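4. Setting Up a Shared Catalog

4.1 Before You Begin

The Amgate catalog service allows two or more branch libraries to lend from a single list of titles. The steps in this section are carried out once, by the person named as catalog administrator on the service agreement. Branch staff do not need to take part until Section 5.

Have the following at hand:

- the administrator name and passphrase from the welcome letter
- the branch codes for every location that will lend or receive items
- a current export of each branch's holdings, saved as a plain text file
- the loan rules approved by your institution

Note: Branch codes are four letters long and cannot be changed after Step 6. If a branch is expected to move or merge, settle its code before continuing.

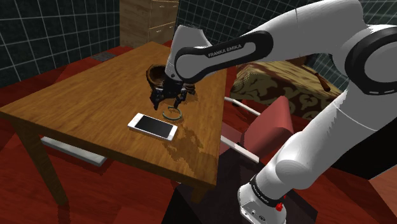 Figure 4-1. Arm above a wooden table.

4.2 Creating the Catalog

1. Sign in to the administration page and select Catalogs, then New.

2. Enter a name for the catalog. The name appears on receipts and overdue notices, so it should be one that borrowers will recognize. The sample catalog supplied with the service is named Drelurgate.

3. Select the home branch. All items without a stated location will be assigned to it.

4. Choose a numbering method. Select Continue Existing if your items already carry barcodes. Select Assign New only if every item is to be relabeled.

5. Enter the branch codes, one to a line, and select Check. Codes already in use are marked with an asterisk.

6. Select Create. The page may remain blank for several minutes while the catalog is prepared.

Caution: Do not close the window or sign in from a second computer during Step 6. An interrupted catalog must be removed by the support office before the name can be used again.

4.3 Importing Holdings

Import one branch at a time, beginning with the home branch. A single file may hold up to 3,402 records. Larger collections must be divided, and each part must repeat the heading line.

1. Select Import, then choose the branch.

2. Attach the file and select Preview. The first records are displayed in columns.

3. Compare the column headings with your own list. Author and Editor are the two most often reversed.

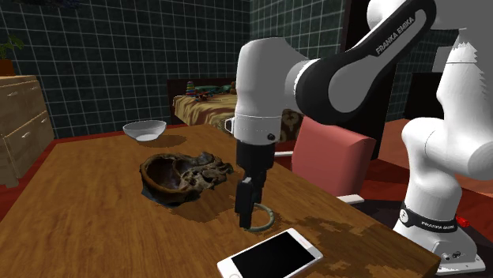 4. If a heading is wrong, select the correct one from the menu above the column. The change applies to the whole file.

5. Select Import All. When the import is complete, a report lists the records accepted, the records held, and the reason for each hold.

Held records are kept until they are corrected or discarded. In the Drelurgate sample, 2,231 records are accepted and 395 are held — most of the latter for a missing year of publication. A hold of this kind may be released without correction by selecting Accept Undated.

Note: Files exported from the older Esfahani card system place the subtitle in a separate column. Join the two title columns before importing.

4.4 Setting Loan Rules

Loan rules are applied in the order shown on the page, from top to bottom. The first rule that fits an item is used, and later rules are ignored.

1. Select Rules, then Add.

2. Choose the item type and the borrower type.

3. Enter the loan period in days and the number of renewals permitted.

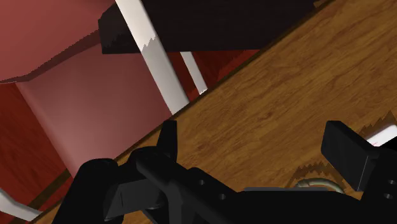

4. Move the rule to its proper place in the list. Rules for reference works and local history should stand above the general rule for books.

5. Select Save. Items already on loan keep the due date they were given.

Caution: Deleting the general rule leaves unmatched items with no due date. Edit the rule instead.

4.5 Requesting Assistance

Questions about this section may be addressed to Dineo Pretorius, Catalog Services, at the Clevo office. State the catalog name and the number of the step at which the difficulty arose. Passphrases should not be included in any message.

Requests to raise the record limit are reviewed each March.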